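Budgetplanung Greifer, zweiter Anlauf

26.08.2026

Der Posten Endeffektor stand im ersten Entwurf mit einer einzigen Zeile. Das reicht nicht. Für die Zelle bei Sinholm habe ich ihn jetzt in 5 Positionen zerlegt: Greifer, Flansch mit Kupplung, Kabelführung, Ersatzfinger, Einrichtzeit. Die Einrichtzeit ist die teuerste davon und fehlt in beiden Angeboten.

Dolten bietet einen Parallelgreifer an, Lieferzeit 3 Wochen. Stallonard bietet den adaptiven Dreifingergreifer an, Lieferzeit 8 Wochen, dafür mit Adapterplatte. Bei runden Kunststoffteilen mit abgesetztem Durchmesser spricht vieles für drei Finger. Der Parallelgreifer bräuchte pro Teilefamilie eigene Backen, und die kosten bei Dolten 300 Euro je Satz. Cristóbal rechnet trotzdem mit dem Parallelgreifer, weil er weniger Parameter hat.

Hauwa Etim hat angemerkt, dass die Kabel am Handgelenk bisher nirgends auftauchen. Stimmt. Schleppkabel und Halter stehen jetzt separat drin - ebenso ein Reservekabel.

Offen ist noch die Frage, ob die Kraftmessung in dieses Geschäftsjahr fällt. Wenn die Freigabe erst im Dezember kommt, bestelle ich den Greifer vorab und lasse den Sensor als eigene Position stehen.

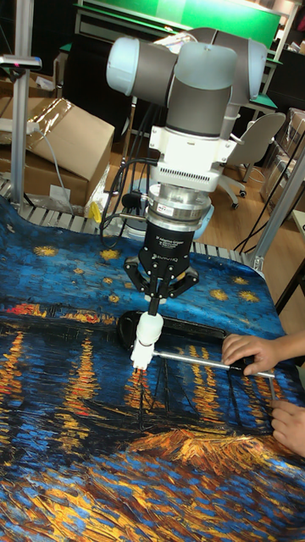
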